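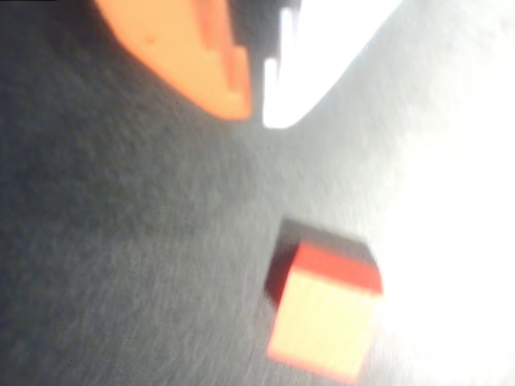 Gretdale Heydari 2 Pipeline Gas Metering Skid

The Heydari 2 is a packaged metering skid for custody transfer of natural gas at border stations, storage sites and large industrial offtakes. It replaces the Heydari 1 and uses the same foundation bolt pattern, so existing plinths can be reused where the ground survey allows.

Overview

Each skid carries 3 parallel meter runs. In normal service, 2 runs are on duty and the third is held on standby. Changeover is automatic and is triggered by high flow, meter fault or operator command. A run can be isolated, vented and opened for inspection while the other runs stay in service.

Flow is measured by multipath ultrasonic meters with straight upstream pipework and a plate flow conditioner. Pressure and temperature are taken on every run. Gas composition comes from a single chromatograph housed in the analyser cabinet at the outlet end. If the chromatograph is out of service, the flow computer uses the last good composition or a fixed set of values entered by the operator, and records which of these was applied.

Flow computer

The skid is supplied with the Arko flow computer, one unit per run plus a station unit. Arko stores hourly and daily totals, alarm records and all changes to settings. Totals can be reported in either metric or US customary units, and the reference conditions are set separately for each report. Operators on either side of a border can therefore receive statements from the same meter in the form their own contracts require.

Changes to settings need two log-ins at different access levels. The event log cannot be edited from the front panel.

Technical data

Meter runs: 3
Duty runs: 2
Skid dry mass, less analyser cabinet: 1,463 kg per run module
Analyser cabinet and station pipework: 1,941 kg
Flow direction: single direction as standard, two-way to order
Pipework: carbon steel, painted
Valves: full-bore ball valves, double block and bleed
Power: mains with battery back-up
Communications: serial and Ethernet
Installation: outdoor, or in a ventilated building

Run modules are shipped separately and bolted together on site. Lifting points are marked on the base frame. Do not lift by the pipework or the cable trays.

Options

Skurkero remote monitoring package
Check meter in series on one run
Inlet filter with differential pressure alarm
Weather canopy
Noise lagging for outlet header

The Skurkero package reads from the Arko station unit only and has no write access. It can be added after commissioning without breaking the metering seals.

Documents supplied

General arrangement drawing, piping and instrument diagram, material certificates, pressure test records, meter calibration certificates, uncertainty calculation and operating manual. The uncertainty calculation is prepared for the flow range stated in the order and must be reissued if the range changes.

Ordering

Please state the design pressure, minimum and maximum flow, typical gas composition, reporting units and site power supply. Two-way skids also need the expected flow in each direction. Technical enquiries go to Siyabonga Lekota, metering applications, Gretdale. Orders for delivery before February should include a confirmed site access plan.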